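Last updated Mon 10 November

Slide 4. Slow down, you always rush this one.

Say: the Tovitow planner takes a goal, a tray and a list of what it may touch. Then it thinks for 300 milliseconds and, on a good day, agrees with itself.

Perception goes first. Two grippers, one green tray, fruit both in the tray and out on the pink sheet. Glossy plastic is where our depth estimates go to die. Pause for sympathy.
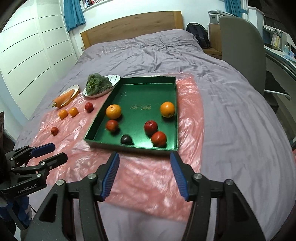
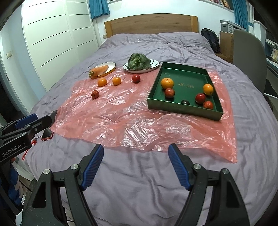

Galli wrote back after the July dry run that the replanning step is the real problem: why throw away the whole grasp queue when one apple's pose changes? Keep the queue, re-score only the neighbors, and you'd get most of your cycle back.

Fair. We tried it in build 368. Replans dropped to 20 milliseconds. Next slide is the bug it caused.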